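The Red Plate Problem

Why the dishes left over from somebody else's table keep selling, and what we do with them once they're home

By Rami Aoun
Mar 22, 2020

Started with a plate. It usually does. You go into a thrift shop for a lamp and come out with dinnerware you have no room for, wrapped in the sports section, and by the time you reach the car you've already decided who's coming to dinner.

Mine came from the church sale in Davwood, last August, bottom of a box marked MISC KITCHEN. Four dollars for the box. Under the plate: two egg cups, a gravy boat with no handle, a lid to nothing. I kept the lid. Don't ask.

Davwood has become a sort of capital for this. Three secondhand shops on one street, plus the sale, plus the barn out on the Mavel road that opens when the owner feels like it. Drive up on a warm morning and the lots are full before nine. People with lists, people with tape measures. A woman ahead of me had a saucer in her purse, wrapped in a sock, and was holding it up against everything on the shelf looking for the match.
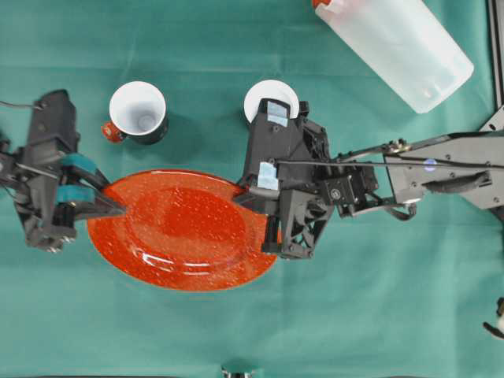 Matching used to be the whole point. My grandmother had the full service, dinner plates down to the little butter dishes, and if one broke it was a funeral. She'd write to the store. The store would write back. Weeks later a plate in straw.

Nobody I know owns a full service now. What they own is a stack. One blue, one with a chip, two from a marriage that ended, one really good one they fight over. And the stack looks right, that's the odd part. A table where everything matches looks like a hotel. A table where nothing does looks like people live there.

The barn keeps its prices on masking tape. Plates a dollar, mugs a dollar, platters by negotiation. The most expensive thing I saw was a soup tureen at $139, shaped like a cabbage, and it had gone by the time I'd walked round once. No idea who buys a cabbage tureen. Somebody fast.

Color is what moves. White sits there for months. Anything red, orange, mustard, that hard green from the seventies, gone by lunch. The theory at the Harb Street shop is that folks buy plain stuff new and come secondhand for the one loud peice. Makes sense to me. You don't need eight loud plates, you need one, and something quiet to set it on.

Which gets to cloth. Put a red plate on bare wood and it's fine. Put it on green or blue-green and it jumps. Old trick, every window dresser knows it. Iron the cloth or don't, I've quit ironing, a fold line down the middle of the table never hurt a meal.

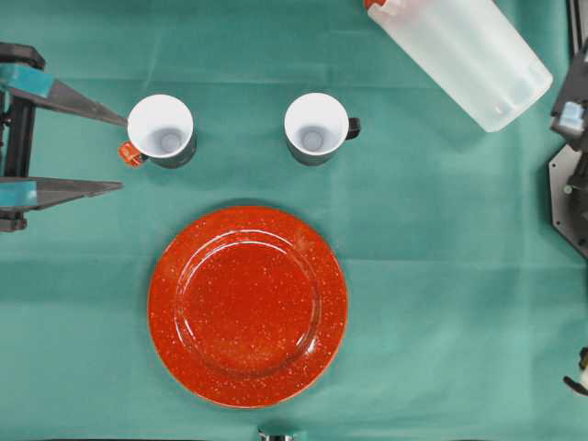
Red on teal, with two mugs and a pitcher for company.

Some practical stuff, since I get letters.

Run a fingernail round the rim before you pay. Chips hide on the underside. Tap it. A clear ring is good, a dull thunk means a crack you haven't found yet. Fine crazing in the glaze is pretty, but I wouldn't eat off it, and I wouldn't eat off bright old glazes of any kind unless I knew what was in them. Home lead swabs exist but they aren't the last word. When in doubt it goes on the wall or under a plant.

Stickers: warm water, a little cooking oil, patience. Gray knife marks usually come off with a mild cleanser and a soft cloth. Test the back first. Skip the dishwasher for anything with a gold edge, I lost a lovely bread plate that way and the gold just went, one wash.

And storage. Flat stack with a paper towel between each, or on edge in a rack.

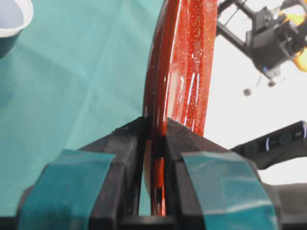
I've gone over to the rack. You see what you've got, so you use it. Stacked, the bottom plates never come out, they just get older. My rack was a file sorter from an office clearance, two bucks, does the job beautifully.

Hemosness, over the ridge, wants in on the trade now. They've a hall and a date and a banner already, and are talking about a swap table: bring one plate, take one plate, no money at all. I like that idea a lot. I also know exactly which plate of mine isn't going.

The gravy boat might, though. And the lid, if anyone has the pot, its about nine inches across, brown, knob slightly loose. Write in care of the magazine.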